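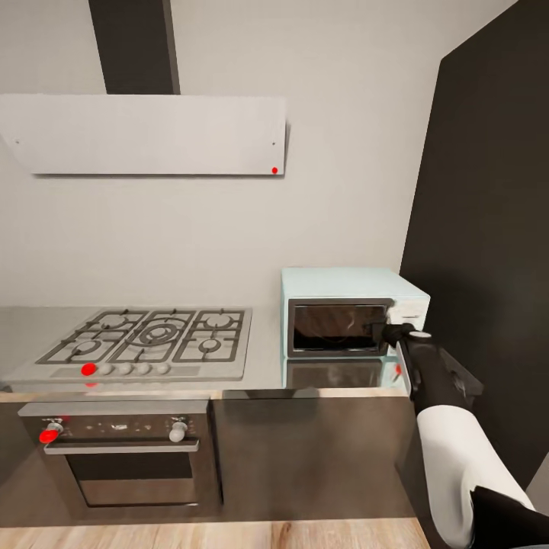
Home | News | Sports | Community | Obituaries | Classifieds

Print | E-mail
4 comments

The thimble collector of Panau did not want her name in the paper, and she told me so before I had my coat off. "Put the thimbles in," she said. "Leave me out of it." So I'm leaving her out of it, as far as a person can when it's her cabinets I drove over to see.

I have to admit I came in knowing next to nothing about thimbles. My grandmother had one, it lived in a cookie tin, and I used to wear it as a hat on my thumb. When I confessed this I got a long look and then a laugh, and after that we got along fine.

She started at 16, when an aunt in Beltetmont left her a sewing box with a silver thimble in the bottom. It had a dent in one side and a hole worn clean through the tip. "Somebody pushed a needle so many times they wore out the metal," she said. "I couldn't stop thinking about that. I still can't, really." She let me try it on. It fit my pinky and nothing else!

The collection fills three cabinets now, all in the back bedroom, plus the overflow in drawers. One cabinet is for metal, one is for china and glass, and the last is what she calls the odds - leather, bone, rubber, a wooden one carved like an acorn, and a whole shelf of advertising thimbles from feed stores, bakeries and people running for county office. I liked the advertising shelf best. There's a tin one from the old Fogh dry goods store with the lettering nearly rubbed away, and she can tell you which street the store was on and what they sold upstairs (hats, and later linoleum).

I asked if she had a favorite. She said that was a rude question and then answered it anyway. It's a plain brass one she found in a jar of screws at a farm sale out past the grain elevator. She paid for the whole jar. "I used the screws, too," she said. "They're holding up my porch light."

What I hadn't expected was how much of collecting is paperwork. Every thimble has an index card with where it came from, what she gave for it, and anything the seller told her, true or not. She marks the doubtful stories with a little pencil question mark in the corner. A lot of cards have one. "People love to say it came over on a boat," she told me. "Everything came over on a boat, if you listen to them. I write it down. I just put my mark on it."
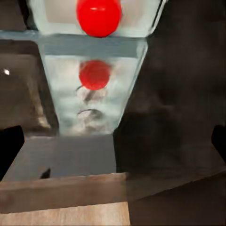
A reader in Zindura, who wrote to us when word got around that I was working on this, wants it known that the boat stories are sometimes true, and that her own great-grandmother's thimble crossed the ocean sewn into a coat hem. She also says that silver thimbles should never be polished with anything stronger than a soft cloth, and that half of the nice ones she sees at shows have been scrubbed smooth.

I read that letter over the phone to our collector, who was quiet for a second and then said, "Well, she's right about the polish." On the coat hem she'd like to see the thimble first.

She isn't much for buying online. She has tried it, and she got stung on a set of four china ones that arrived with the flowers on as decals, still lifting at the edges. Those are in a drawer. She'd much sooner dig through a button box at an estate sale, where you might get your fingers stuck but at least you can feel the weight of a thing and look inside for the maker's mark. "You have to look inside," she said, more than once, and handed me a magnifying glass so I could do it too. I found a tiny anchor and was prouder than I had any right to be.

As for what happens to it all later, she goes back and forth. A museum would keep the cards and the thimbles together, and that matters to her. But she'd also like some of them to get used. She quilts most winters, and this past January she finished a full-size top wearing a steel thimble out of cabinet one, with no regrets about it. "It's got a few more marks in it than it did," she said. "I wrote that on the card."

A selection will be on display in the front case at the Panau library through the summer. The worn-out silver one from Beltetmont is going, dent and all. The brass one is staying home.

Print | E-mail | Share (3)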